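What the open day at Grindberg left out

I went to the Grindberg open day because my sister-in-law had a spare ticket and because I have been rude about robots in this column often enough that it seemed fair to go and look at some. It was held in the old Sárközi bakery building, which the firm took over in April. They have kept the ovens at one end, behind a rope, and you hang your coat next to them.

There were 72 of us on the morning tour. We were given lanyards and a paper cup of coffee and split into two groups. Mine was led by Ákos Fekete, who runs the test hall and has the tired, pleasant manner of someone who gives the same talk many times a month. He told us at the start to ask anything, and he meant it. I have been on factory visits where questions were plainly a nuisance, and this was a better morning than those.

The machine we had come to see is called Tutska. It has two arms on a wheeled base and it is meant, in time, to clear and clean tables in canteens, hospital day rooms and places like that. The demonstration table was white, square and bolted to the floor. A member of staff put down a plate, a glass and a spoon, then dropped some biscuit crumbs on the surface from a little tub. Tutska rolled up, took away the plate, then the glass, then the spoon, and came back with a cloth. It wiped in straight lines from one side to the other, lifting the cloth at the end of each line and setting it down again a little further along.

It worked. I want to say so clearly, as some of what follows is a complaint. It took 300 seconds from the plate to the last wipe, according to the clock on the wall, and at the end the table was clean. People clapped. A boy near me asked if it could do it again and it did, in much the same time, and people clapped a bit less.

What it did with the crumbs was push them off the far side onto the floor. A man in our group asked about this, and Mr Fekete said a second machine would deal with floors. The man asked whether the second machine existed. Mr Fekete said it was on the plan for next year.

After that we were taken upstairs to a room with screens, where they showed us how the machine learns. It learns from people. The firm has recordings of ordinary workers doing ordinary jobs, taken from the worker's own point of view, and it has a great many of them. Mr Fekete said 400 hours so far for tables alone. We watched several minutes of this, which is a strange way to spend a morning, and I found I liked it more than the demonstration.

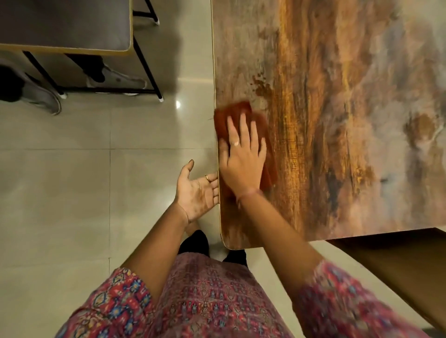

My complaint is about how we talk about this kind of work, and the open day was as guilty of it as the rest of us. The leaflet called wiping a table a "simple, repetitive task". I have wiped tables for money, in a café and later in a school kitchen, and it was certainly repetitive. I don't think it was simple. One of the clips upstairs was of a person in a pink patterned top cleaning a table with a folded cloth, and what I noticed was her other hand. The right hand was doing the wiping, close to the edge, and the left was open beside the table with the palm up, ready for whatever came over the side. There was dirt on that palm. She seemed to be using the hand as a dustpan, and the tabletop was one of those busy swirled ones, amber and grey and brown all run together, on which I would have trouble picking out a crumb at all.

I asked Mr Fekete whether Tutska would learn to do that. He said it was a good question, and then gave it a proper answer. The arms can be made to do two things at once, he said, but catching is hard, since the machine has to guess where something very small and light will fall, and its hand isn't a good shape for holding crumbs. They had tried a tray. The tray knocked against chairs. For now they have decided that one arm wipes and the other keeps out of the way.

I don't hold that against them. It is a sensible decision for engineers with a deadline. But it should make us more careful with the word "simple", because the word does some harm. It gets used when wages are set. A job described as simple is a job anyone can do, and a job anyone can do is paid at the least the law allows. Now here is a firm with clever people and plenty of money finding that the job has parts in it they can't yet copy, and the leaflet still says simple.

Sándor Pintér, who sells for the firm and joined us for the sandwiches, took the other side, and I'll put it as fairly as I can. He said cleaning jobs are hard to fill, that people leave them quickly, and that a machine which does most of a table leaves a person free for the rest. He has a first customer, a conference centre called Ukard, which is taking 2 machines on trial. He said nobody there will lose their hours.

Perhaps they won't. I would like to see that written down somewhere, and I asked if it was. He said it was more of an understanding. I have worked under a few understandings – they tend to last as long as the manager who made them.

I also wanted to know about the people in the recordings. Were they paid for them, and did they know what the recordings were for? Mr Pintér said yes to both, and that they were paid by the hour on top of their wage. I was glad to hear it. I asked whether any of them had been invited to the open day and he said he would have to check. If I were arranging the next one, I would send those invitations out first and put one of those workers beside the demonstration table with a cloth of their own. Let visitors watch both. The machine would not be shamed by it, and the children would learn something about the people who clean up after their school dinner.

The sandwiches were good. When we had finished, a young man in a Grindberg polo shirt came round with a bin bag and a damp cloth and did all the tables in the canteen, moving our cups out of his way as he went. Tutska was on charge downstairs for the afternoon group.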